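2 min read

Well, I'm still up with a mug of tea and I really ought to be in bed, but I wanted to get this down while it's fresh. I've spent most of August on the planner for Gistska, and this evening I finally pulled the push controller out into its own little module (112 lines, and I'm fond of nearly all of them!). It takes a block and a direction and works out where the arm should come down.

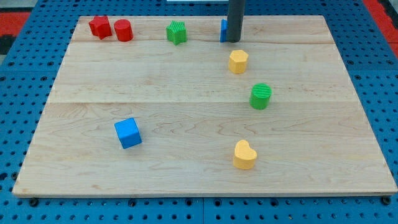 Blocks on the board, arm over by the blue one at the back.

The stars still bother me. My contact code treats every shape as a circle, fine for the cylinders, hopeless for anything with points, and the heart is hardly better. I've started on proper outlines, and planning time has crept up to around 2 seconds a push. Tomorrow I'll try caching them, and then, I promise, answer my post.

2 comments · 2 shares

Recent entries
Moving the logs over to Navickas
A long weekend in Wommont
First go with the Surimach driver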